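The Slow Business of Drying a Floor

Siltville has flooded four times in living memory, and most of its older houses still have their original strip floors. Visitors tend to assume these are replacements. Adesuwa Effiong, who has surveyed the town's housing stock since she moved there to work for the county, keeps a drawer of moisture readings that say otherwise.

The readings go back to the August flood, when the river came over the levee road and stood in the lower streets for two nights. Insurance adjusters wrote off the floors in most of the houses they entered. Owners who could not afford to wait for a settlement, or who simply liked their boards, left them down and dried them in place. Effiong measured 447 rooms in the months that followed. She used the same pin meter throughout, took readings at the center and at each wall, and logged the temperature and relative humidity of the air at the same time.

Wood exchanges water with the air until the two reach a balance. At normal indoor conditions that balance sits between six and nine percent moisture content for most of the hardwoods used in flooring. A board that has been under water can read above 30 percent. At that level the cell walls are saturated and the surplus is free water in the cell cavities. Free water leaves without changing the board's dimensions. Bound water, the portion held in the cell walls, is what makes wood shrink and swell, and it leaves last.

A flooded strip floor therefore looks worst well after the water is gone. The boards take on water from below, where there is no finish, and the underside expands more than the face. The edges rise and the center stays low, a condition called cupping. Owners see it, conclude that the floor is ruined, and rent a sander.

"Sanding a cupped floor is the most expensive mistake in the trade," says Remo Carbone, who has laid and repaired floors for three decades. "You take the high edges off. Then the underside dries, the board goes flat, and now the edges are low. You have made a crown, and you have used up the wear layer doing it."

Carbone's rule is to leave the sander in the truck until the boards and the subfloor are within four points of each other, and within two points if the strips are wider than three inches. He checks the subfloor through the gap at a heating register or, where there is no register, through a pair of insulated pins driven at the seam.

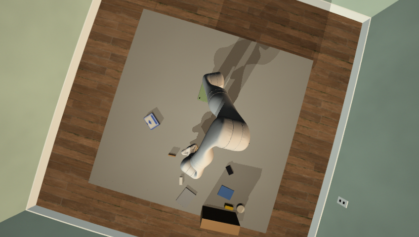

Reaching that figure takes longer than most owners expect. In Effiong's records the quickest rooms were those over a vented crawl space with no insulation against the joists. Rooms over a concrete slab were the slowest, and several had not settled when she stopped visiting. Plank width mattered less than she had predicted. The presence of felt paper between the boards and the subfloor mattered more, as the older asphalt felts held water against the wood on both sides.

Drying equipment helps up to a point. The Horuvine units that were lent out by the county after the flood are desiccant dehumidifiers, which pass air over a rotor coated with silica gel and expel the moisture through a heated exhaust. They work at lower temperatures than refrigerant machines and will pull the air in a closed room down to very low humidity. Left running without supervision, they will also overdry the face of the board while the core is still wet. The result is surface checking, a pattern of fine cracks along the grain that no amount of later humidity will close.

Jonatan Holmgren, a wood scientist who reviewed part of the Siltville data, favors a slower schedule. His advice is to hold the room at 45 percent relative humidity for the first two weeks and to lower it by five points at a time after that. He is skeptical of heat. A warm room speeds evaporation from the surface, but the movement of water through the board is limited by diffusion, and raising the air temperature by a few degrees does little for a plank that is still sitting on a saturated subfloor.

He also wants the walls watched. Baseboards are often left in place during drying, and they close off the expansion gap at the perimeter. A floor that swells with nowhere to go will push against the framing or lift off its fasteners. In two of the surveyed houses it did both. Removing the baseboard and clearing silt out of the gap takes an afternoon.

Silt is the other local problem. Fine river sediment works down into the seams and dries hard. It keeps the joints from closing as the boards shrink, and under foot traffic it grinds at the tongues. Carbone clears it with a thin brass scraper and a vacuum, seam by seam, before the moisture content drops below 15 percent. After that the silt sets and has to be cut out.

The choice of finish comes last. Rustad, the penetrating oil that many Siltville owners used, lets vapor pass and can be renewed in patches. Film finishes such as polyurethane give better protection from spills but slow drying from the face, and in the survey the film-finished rooms took longer to reach balance in nearly every street. Some owners had the film screened off early on to open the surface. Holmgren considers this reasonable if the abrasion is light and the floor will be refinished anyway.

Costs vary with access. Carbone charged 300 dollars for an inspection with a written moisture map, and his full repairs in the town, including replacement of damaged strips, ran as high as 3650 dollars a room. Most of the difference came down to matching stock. Quartersawn boards of the original thickness are no longer milled locally, so he buys salvage and planes the backs to suit.

Effiong intends to return to the slab houses with a set of embedded sensors, which will record through a full heating season without anyone having to lift a register. She has permission from eleven owners so far.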